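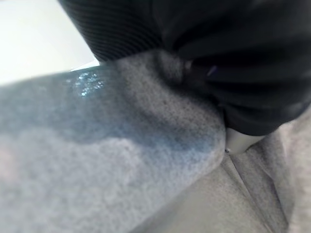
Wudville plant puts second folding cell in 2021 equipment plan

Friday, January 22, 2021

Jolley, the garment rental and laundering company, has set aside money for a second robotic handling cell at its Wudville plant. The order is expected in March, pending a quote from Zallunen for the arm and base and a separate quote from Koppel for the hand.

The plant currently runs one cell on fleece and sweatshirt returns. Tzu-hsuan Shek, equipment planning manager, said the hand is the larger open item in the budget. Service parts are listed at $642 per fingertip set and $1,342 per cable and joint kit. A full service contract from Koppel is priced at $2,210 per quarter.

Spare parts are budgeted apart from the capital request and will be charged to plant maintenance. The two fingers on the left of the palm end in black rubber tips, and these are treated as consumables. The joints above them are open, and a thin cable runs down from the palm between two of the fingers. Shek has asked Koppel to quote a covered version of both, citing lint.

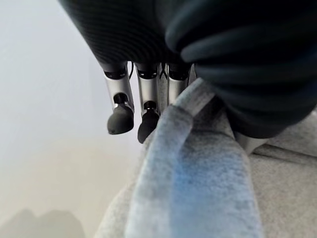
Cycle time on heavy knits will decide whether the second cell gets the same hand or a simpler two-jaw gripper. Trials on both are to be finished before the order is placed. Gray fleece is the reference material for the trials, and the test includes cases where a raised fold comes up in front of a finger and hides its tip. Woven shirts and flat linens are outside the scope of the purchase.

Installation would take one bay next to the existing cell. No change to the plant's power supply is planned.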